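状態：対応中（6月に起票、継続）
区分：作業台・備品
件名：黒いパッド面の上で敷いたシーツがずれる／白い部品に黒ずみが付く

## 現象

Skellberg向けの白い部品を扱うとき、黒い革調のパッド面にシーツを敷いて、その上で作業している。作業を始めてしばらくするとシーツが片側に寄り、パッド面が出てくる。白い筒の側面に薄い黒ずみが付いた件が前回から続いており、パッド面に直接触れたところに付くのではないかと見ている。

黒ずみは爪では取れない。乾いた布で強くこすると薄くなるが、筒の艶も少し変わる。先細の棒のほうは今のところ太い側の縁にだけ付いている。細い側には付いていない。

シーツのずれと黒ずみは同じチケットで扱う。以前は別々に起票されていたが、片方だけ直しても再発したので、こちらにまとめた。旧チケットは閉じた。

## 環境

- パッド面：Meniletti製、黒、表面に艶あり、四角いステッチ入り
- シーツ：白、無地。固定なし
- 扱う部品：白い長い筒、白い先細の棒
- 清掃：Skarnach（中性の拭き取り剤）を布に取って拭く。拭いた後は水拭き
- 室温：午後は28度まで上がる日がある

## 経過

**午前、1回目**
シーツを広げてパッド面を全部覆い、筒を寝かせて転がした。転がす方向にシーツがついてくる。角を手で押さえている間は動かない。手を離すと次の一往復でまた寄る。

**午前、2回目**
シーツを二つ折りにして敷いた。厚みが出たぶん筒の当たりは柔らかくなったが、折り目から上の層だけが滑る。下の層はパッド面に残る。一枚で敷いたときより皺が寄りやすい。

**昼**
パッド面をSkarnachで拭き、水拭きして乾かした。白い布で乾拭きすると、布にごく薄い灰色が付いた。場所を変えて三か所で試し、どこも同じ。ステッチの溝に沿った部分は色がやや濃い。溝に何か残っている可能性があるので、綿棒で別に取ることにした。

**午後、3回目**
シーツを敷き直して、筒の取り回しを再開。シーツを左に残したまま、筒を黒い面の上へ出すやり方になっている。先細の棒は二本とも右側。シーツは折れて皺が寄り、右側のパッドは覆われていない。

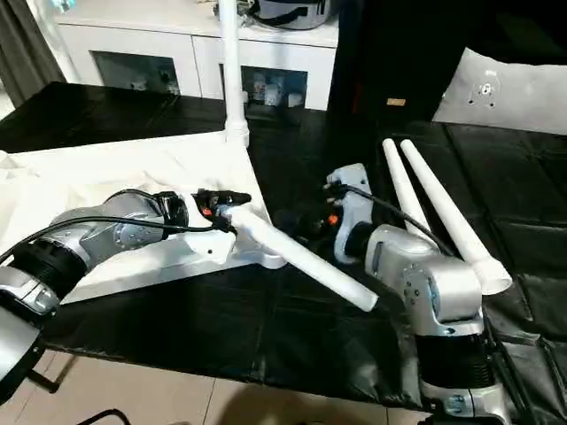 Kinsellaからの返信によると、シーツだけを替えても滑りは止まらないとのこと。先方でも同じ種類のパッド面を使っており、シーツの下に滑り止めの網を入れるまで毎回敷き直していたという。網は幅80センチのものを使い、端はパッドの縁より内側で止めている。縁まで出すと、そこだけ段になって棒が引っかかるそうだ。黒ずみについては、拭き取り剤が乾ききる前に部品を置いたときに出たことがある、という話だった。乾燥には2時間みているとのこと。

こちらの昼の清掃では、水拭きのあと手で触って乾いていると判断し、そのまま再開していた。時間は測っていない。次回から開始時刻をこの欄に書く。

**午後、4回目**
滑り止めの網が手元にないので、シーツの端をパッドの下に折り込んで試した。左右は折り込めるが、手前は台との隙間が狭くて入らない。左右だけでも寄り方はかなり小さくなった。ただし奥から手前への動きには効かない。筒の向きを変えて持ち替えるときに、やはり手前側がたるむ。

養生テープも候補に出たが、パッド面に直接貼るのは見送り。Menilettiの取扱説明に、表面への粘着物の使用は避けるよう書いてある。試すなら裏面か台の側に貼る。

**夕方**
ステッチの溝を綿棒で取った。溝の中から灰色の細かいかすが出た。平らな部分を拭いた布の色とよく似ている。パッドの染料なのか、溜まった汚れなのかはまだ判断できない。綿棒は袋に入れて棚の上段に置いた。捨てないこと。

## 切り分け

シーツのずれ
: 固定なしで滑る。左右の折り込みで軽減。手前方向は未解決。

黒ずみ
: パッド面を白布で拭くと灰色が付く。溝にかすあり。拭き取り後の乾燥不足が関係しているかは未確認。

室温
: 午前と午後で付き方に差があるか、まだ比べていない。涼しい時間に同じ手順を一度やる。

部品側の原因
: 未使用の筒を白布で拭いても色は付かなかった。棒も同様。部品の塗りが落ちているという線は外してよい。

## 暫定の手順

網が届くまで、次のやり方で進める。

1. パッド面を乾いた白布で拭き、色が付かないことを見る
2. シーツを広げ、左右の端をパッドの下に折り込む
3. 筒はシーツの上で持ち替える。黒い面には直接置かない
4. 棒を立てかけない。使わないあいだは別の布に寝かせる
5. シーツが寄ったら部品を一度どけてから敷き直す

5は守られていないことがある。部品を置いたままシーツを引くと、筒が転がって黒い面に出る。今日も一度やった。

Skarnachで拭いた直後は1を省かないこと。白布に色が付いたら水拭きからやり直し、時刻を書いて待つ。

## 問い合わせ中

Menilettiサポートに次を送信済み。回答待ち。

- 表面から色が移ることがあるか。ある場合、使い始めだけのものか
- ステッチの溝の清掃に綿棒を使ってよいか
- 中性の拭き取り剤のあと、どのくらい乾かせばよいか
- 白い部品を扱う場合に推奨の敷物はあるか

Kinsellaには網の品番を聞いている。同じものが手に入らなければ、目の細かい別の網で代用する。

## 残作業

- [ ] 滑り止めの網を手配（幅80センチ）
- [ ] 乾燥2時間を置いてから再試験し、筒の側面を確認
- [ ] 涼しい時間帯に同じ手順で比較
- [x] 未使用部品の乾拭き確認
- [x] ステッチの溝のかすを採取
- [ ] 黒ずみの付いた筒をSkellberg向けの箱から分ける

最後の項目は出荷に関わるので先に片付ける。分けた筒には付箋を貼り、黒ずみの位置を書く。こすって薄くしたものも同じ箱に入れる。艶が変わっているため、良品には戻さない。

次の更新は網が届いた時点で行う。先にMenilettiから回答が来た場合は、問い合わせの各項目の下に追記する。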